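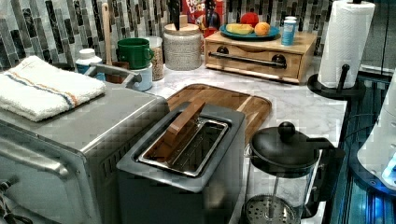
Before We Sign Up for Another Shared Intake System

By now most of the parishes and agencies in the Cletorton area have had the letter inviting them to join Karaki, the shared intake program for food pantries, rent help and emergency assistance. The reply form is due back in February. I have read the letter several times, along with the eleven-page attachment that came with it, and I would like to slow things down a little before our council votes.

The idea is easy to like. A family in trouble goes to one door, tells its story once, and every church and agency in the network can see what was asked for and what was given. No more filling out the same form at the Lutheran pantry, the Catholic outreach office and the Methodist clothing room. Anybody who has sat across from a mother hunting through her purse for a utility bill she already showed somebody else that morning knows why this sounds good.

It sounded good the last time, too. Longtime readers will remember Clutska, the referral line we joined four years ago. We were told it would cut the number of calls coming to our own office. Our phone log for the year before shows 982 calls asking for help. The year after, it shows more than that, and a good share of them came from people who had called Clutska first and been given our number. We paid dues for two years and then quietly let it drop. I have never seen a written account of what we got for the money, and I asked for one twice.

So when the Karaki letter says that the pilot in Brorach "served 3,978 neighbors," I want to know what that means. Is it 3,978 different people? Is it visits? If a grandfather picks up groceries every other week for himself and three grandchildren, is he one neighbor, or four, or a hundred and four? The attachment does not say. I called the number on the back page and was told the figure reflected "total touchpoints," and when I asked what a touchpoint was I was told somebody would get back to me. That was before Thanksgiving.

I also want to know how many of those neighbors got what they came for. A referral is easy to record. You click a box and the person is counted as helped, whether or not the place you sent them had any rent money left. In our own small office, the hard part has never been knowing where to send people. The hard part is that by the third week of the month the fund is gone, ours and everyone else's. A computer screen showing me five empty funds instead of one is more information, I suppose.

Then there is the cost. Joining is free the first year. After that it is $469 a year for a congregation our size, plus "a modest technology contribution" that is not given a number anywhere in the attachment. Four hundred and sixty-nine dollars is a past-due electric bill and a decent bag of groceries. It may be worth spending. But I would like the people asking for it to tell us what the other contribution is before we agree to make it.

My biggest worry is privacy, and it gets a single paragraph on page nine. People tell a church things they do not tell the county. They tell us about a husband who drinks, or a son who has moved back in and is not on the lease. We write very little of that down, on purpose. The Karaki form has a box called "household circumstances," and it is a required field. Once something is typed in that box, it can be read by every partner in the network. The letter calls this "a common language of care." To me it reads like a lot of strangers knowing a lot about somebody's marriage.

I asked whether a family could say no to being entered and still get a bag of food. The answer was that each partner would set its own policy. Fine, but then what is our policy? We do not have one, and the reply form is due before our next regular meeting.

There is a theological side as well, and I will keep it short. One of the selling points is that the system will flag duplication, meaning people who ask at more than one church. I understand why donors care about that. I care about it myself some days, when the shelves look thin. But I have a hard time finding the parable where the Samaritan checks whether the man in the ditch has already been bandaged in Jericho. If a family goes to two pantries in one week, my first guess is that one pantry was not enough.

To be fair to Karaki, two of our neighboring congregations have been using it since summer and say the scheduling part works well. They like being able to see who is open on a given afternoon, and they say fewer people are showing up to a locked door. That is a real improvement and I would happily pay something for it. I asked whether we could take the scheduling without the case files. I was told the product is not offered that way.

What I would ask of the council is this. Put off the vote. Request the Brorach numbers broken out by household, with a column for aid given as well as aid requested. Get the technology contribution in writing. Have someone who works with abused spouses read page nine and tell us what she thinks. And write our own rule about what we will and will not enter, before anybody hands us a login.

If the answers are good I will vote yes. The attachment is in the rack outside the parish office for anyone who wants to read it, and comments can be left in the council mailbox by the side door. Please bring the attachment back when you are done, as we only have the two copies.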